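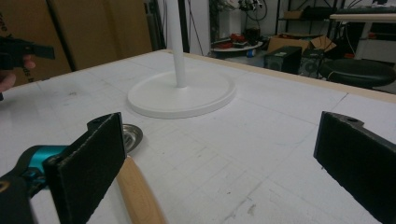 Written by the Brudwood product desk | Last updated 07/06/2024

Stokley Table Stand, white, with Whitcombe Scoop

The Stokley is a simple stand for a table or a counter. It has a round white base and one thin white pole which goes straight up from the middle. At the top of the pole you fix a short arm, and on the arm you hang what you like to keep near to your hand: a scoop, a strainer, a small bag of herbs, a cloth. Many of our customers have it in the kitchen. Some others use it in a small shop, for weighing out tea or dry beans, and we have heard also of one which stands in a potting shed.

We sell the stand together with the Whitcombe scoop. The scoop has a small bowl of stainless steel and a handle of light wood, and you can see the grain of the wood well. Please understand that wood is a natural product and your handle can be a little lighter or a little darker than in our pictures.

Size and weight

Height of the pole: 600 mm
Weight of the complete stand: 2000 g
Load on the arm: up to 1000 g
Color: white
Order number: 3333

The load is meant for things that hang quietly. If you pull on the arm with your hand, the force is bigger than you think, and the stand can tip. We ask you to turn the arm in such a way that the heavy thing hangs above the base and does not reach far over the side.

What is in the box

You receive the base, the pole, the arm with its screw, the scoop and a printed sheet with the steps. The table surface does not belong to the set. If you like a work surface with a grid, please look at our page for the Misov board, which is white with light gray lines and is sold separately. The lines are practical when you wish to put the stand back at the same place every time, and for rolling dough to a certain size.

How to put it together

Put the base on a flat table. Hold the pole upright over the middle of the base and turn it to the right until it stops. You need no tool for this. Then slide the arm on the top and close the screw with your fingers. Look at the pole from two sides. If it leans, take it out, clean the thread with a dry brush and start again with a light hand. A pole that was started crooked will stay crooked, also when you use more strength.
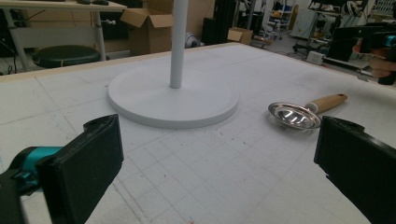 For daily use we recommend leaving some free table on the right side of the base, or on the left side if you are left-handed. The scoop can lie there between two uses and you do not need to hang it up each time. When the work is finished, wipe the bowl of the scoop and hang it on the arm, so the table is free for other things.

Cleaning

The base and the pole can be wiped with a damp cloth and a drop of dish soap. Dry them after. On a white surface you will see every spot of coffee or beet juice, and it is easier to remove when it is fresh. Please do not use steel wool, it makes the surface dull.

The scoop should be washed by hand. Do not leave it in the sink overnight and do not put it in the dishwasher, the wooden handle does not like long contact with hot water. Two times in a year you can rub the handle with a little food-safe oil. Leave the oil for one hour and take away the rest with paper.

Questions we receive often

Can I buy the scoop without the stand? Yes. Please write to us, it is not yet in the online list.

Is there a longer pole? At this moment no. We plan a longer one for August and it will fit on the same base.

Does the base leave marks on the table? Under the base is a thin pad. On oiled wood or soft lacquer we still advise you to lift the stand and not to push it.

Can it stand outside? For one afternoon yes, in dry weather and without wind. It is made for indoor use.

Spare parts

The arm, the screw and the pad can be ordered one by one. Please give the order number of the stand when you write, so that we send the part that fits.

Home Stands Scoops Work boards Spare parts Delivery Contact

© Brudwood. All rights reserved. | Contact us | Back to top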